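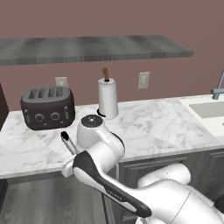

Home | Permits | Licenses | Forms | Contact

How to apply for an outdoor burn permit in Ralldale

You need a permit before you burn brush, leaves or untreated wood on your own property inside town limits. Burning without one is a violation of the town fire code and can bring a fine of $465 for a first offense and $828 for a second. The rules cover open fires only, so a toaster on the kitchen counter is no concern of ours, but a fire barrel in the yard is. Gas grills are exempt too.

Before you start

Have these ready:

- Photo ID
- The street address where you will burn
- A letter from the owner, if you rent
- A rough sketch of the lot showing the burn spot, the house, sheds and fences

Steps

1. Fill out Form 1325. Paper copies are at the front desk of the fire office, or you can print one from the Forms page.

2. Mark the burn spot on your sketch and write in the distance to the nearest building. Include buildings on the lot next door.

3. Turn in the form and the sketch at the desk. Efa Hughes handles burn permits and can check the form while you wait.

4. Wait for the site visit. An inspector will come by and look at the spot. You do not have to be home as long as the gate is unlocked and dogs are inside.

5. Pick up the permit. It lists the dates it covers. Keep it with you whenever you burn.

On the day you burn

Call the fire office that morning and give your permit number. If there is a burn ban, the recorded message will say so, and your permit is on hold until the ban ends. Keep a charged hose and a shovel within reach. An adult must stay with the fire until it is fully out. Do not burn household trash, tires, plastic or painted lumber.

If you are turned down

The letter will give the reason. Most are about distance, and you can move the spot and send in a new sketch. To appeal, write to Fire Marshal Maritza Escobar at the same office. Permits issued before October under the old form stay good until the date printed on them.

Page updated 24 June 2026

Related
Reporting an illegal fire
Fire barrels: what is allowed
Leaf pickup schedule
Smoke complaints between neighbors

Ralldale Fire Office | Contact us | Back to top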